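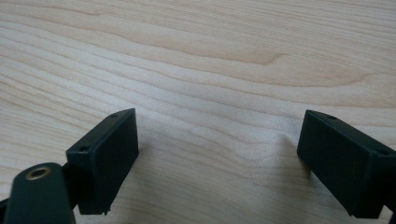 Finger check over the bench, pads open.

About us

Hi, and welcome to Dedesance! I'm the one who answers the phone, and also the one who'll turn up with the toolbox. We look after grippers. Hand-held ones, arm-mounted ones, the odd pair of fingers that arrives in a padded envelope with a note saying "help."

I started out fixing packing machines in Salinas, and I kept noticing that the big stuff got serviced on schedule while the fingers (the part that does all the touching!) got ignored until something slipped. So I rented a small unit, bought a decent bench and started taking in grippers. We now have 2 benches, one for strip-down and one for setup, and I'm still fussy about who puts coffee on them.

Most of our week goes to a hand-held gripper we call the Aner. Every one that comes in gets the same treatment. I open it right up, wipe the faces and look at them under a lamp for shiny patches. Then I go over the screws, and I do mean by hand – a power driver will chew up a threaded insert before you've heard it complain. After that I hold the fingers just off the tabletop and sight across them. If one sits lower than the other, back it goes until they match. A full service is 18 steps and the finger check is step 15, so by then I've usually got the radio up pretty loud.

Once it's back together, it runs 2000 open-and-close cycles on our test rig, a clanking old thing named Granda that we built from spare parts and love dearly. Then I check the screws again.

We work with small shops, school labs and anyone else who would sooner repair a gripper than bin it. If yours has started dropping things or closing crooked, send it over or bring it by. Mornings are best, before Granda gets going – you can hear yourself talk. Leave the old pads on, please, even if they look awful. I like to see how they wore.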